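Lime Flower Tea: Preparation, Traditional Use and Storage

Tue 4 March

Lime flower tea, known on the Continent as tilleul or linden tea, is an infusion of the dried blossom of the lime tree (Tilia). The tree has no connection with the green citrus fruit of the same name, and readers who have written to me expecting a sharp drink will have been surprised by the first cup. The infusion is pale gold, lightly sweet, and has a scent of honey and hay. It contains no caffeine.

Two species supply most of the blossom sold in packets: the small-leaved lime (Tilia cordata) and the large-leaved lime (Tilia platyphyllos). The hybrid between them, the common lime, lines a great many British streets and parks. Its flowers can also be used, although they are seldom found in commerce. The silver lime is generally left out of medicinal collections, and buyers are advised to look for one of the first two names on the label.

What is in the packet

A packet of lime flower should contain the small yellowish flowers together with the long papery leaf, properly called a bract, to which each cluster is attached. New buyers sometimes suppose that the bract is a filler. It belongs there, and the traditional herb consists of both parts. Ordinary tree leaves, twigs and hard round fruits are another matter, and a packet containing many of these was either gathered late or sorted badly.

The blossom contains flavonoids, a small quantity of volatile oil, tannins and mucilage. The oil accounts for the scent. The mucilage gives the liquid its slight softness in the mouth, which becomes more noticeable in a cup that has been left to stand. Tannins are present in modest amounts, and a very long infusion will therefore become a little drying, though never to the degree seen in black tea.

I have been buying from Miketti for several winters. Their whole blossom comes in a paper sack of 155 grams and is well sorted, with good colour. The cut grade is cheaper and more convenient for a tea ball, but it loses its scent sooner, and I no longer order it. Asif Shaikh, with whom I have shared postage costs on these orders for years, holds the opposite view and has not been persuaded.

Traditional use

Lime flower has been taken across Europe for generations at the first signs of a cold. It was given hot, usually in the evening, and the patient was then sent to bed under heavy blankets in the belief that perspiration would carry the illness away. It also has a long history as a mild calming drink after supper. In France it is still offered in cafés as a matter of routine, and many people there will have been given it as children.

The evidence for these uses rests chiefly on long custom. Clinical trials in people are few, and those who drink the tea should regard it as a pleasant comfort during a cold and should not expect it to shorten one. A hot drink of any kind is soothing to a sore throat. Whether the blossom adds much to that effect is a question I am content to leave open.

Ásgeirsdóttir, whose household herbal I consult more often than any other on my shelves, gives the subject a single page (page 343 in my copy) and is sparing in her claims. She recommends it "for the restless hour before bed", and says nothing at all of fevers. I have always thought this a sound example for the rest of us who write on herbs.

Preparation

The quantities below are for one person and may be increased in proportion.

Place one heaped teaspoon of whole blossom, lightly crushed between the fingers, in a warmed pot or lidded cup.

Pour on freshly boiled water, enough to fill an ordinary mug.

Cover, and leave for ten minutes. The lid matters, as much of the scent would otherwise leave with the steam.

Strain and drink hot. Honey may be added, though the tea does not require it.

A fine strainer is desirable. The flowers shed small hairs and stamens which pass readily through a coarse mesh and settle at the bottom of the cup. They are harmless but unpleasant to swallow. My own pot is a Bitano with a deep steel basket, and it has served well in this respect -- the lid, I regret to say, has been dropped twice and now sits at a slight angle.

For a stronger evening cup, the blossom combines well with chamomile or lemon balm in equal parts. Mint is sometimes recommended, but it overpowers the lime entirely. A strip of lemon peel is acceptable. In summer the tea may be made at double strength, cooled, and kept in the refrigerator overnight; it should be finished the following day.

Cautions

Lime flower is well tolerated by most adults in ordinary amounts. Allergic reactions have been described, and persons who know themselves to be sensitive to lime pollen should avoid it. Some older books advise against frequent heavy use by those with heart disease. The basis for this warning is thin, but the sensible course for anyone under treatment for a heart condition is to speak to a doctor or pharmacist beforehand.

There is too little information on its use in pregnancy and while breastfeeding, and the usual advice is to do without it during those times. The same applies to small children. Anyone taking sedatives, lithium or medicines for blood pressure should seek advice before drinking it daily. A fever that is high or does not settle, difficulty in breathing, or a cough producing blood calls for medical attention, and no tea should be allowed to delay it.

Gathering one's own

The lime flowers in this country in early summer, generally from late June into July according to the district. Readers who propose to gather should begin in May by finding a suitable tree, when the leaves are fresh and heart-shaped and the pale bracts are starting to show. A tree beside a busy road is best left alone, as dust and exhaust deposits settle on the sticky leaves. Permission should be sought where the tree stands on private land, and most councils have their own rules for parks.

Pick on a dry day, after any dew has gone, when the greater part of the flowers in each cluster have newly opened. Clusters already forming fruit are too old. Take a little from each branch within reach and leave the remainder for the bees, which depend on the lime at that season to a considerable degree. Flowers carrying a black sooty film should be refused. This is a mould that grows on the sugary liquid left by greenfly, and it does not wash off.

My own blossom comes from a row of small-leaved limes on the edge of Dernton, on a footpath well back from traffic. Last year's harvest was a poor one. The rain came in the very week the flowers opened, and I brought home 153 grams after drying, where the previous summer had given me 888 and I had been obliged to give much of it away.

Spread the clusters in a single layer on clean cotton or paper, in a shaded room with moving air. They are ready when the flower stalks snap cleanly, normally within a week. Direct sun bleaches the bracts and drives off the scent, and a hot oven does worse.

Storage

Dried blossom should be kept in a closed tin or dark jar, away from the cooker and out of the light. It is at its best for one year. After that the colour fades to brown and the smell becomes that of plain hay, at which point it may go on the compost without regret. Each tin should be marked with the month of drying and the species, if known.

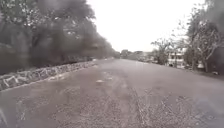 Tins that have previously held coffee or spices are unsuitable, however thoroughly they have been washed, as lime flower takes up other smells very readily. I lost most of a good summer's picking to a tin that had once contained cloves -- it was drinkable, but it was no longer lime. Glass with a rubber seal is safer, provided that the jar is kept in a cupboard.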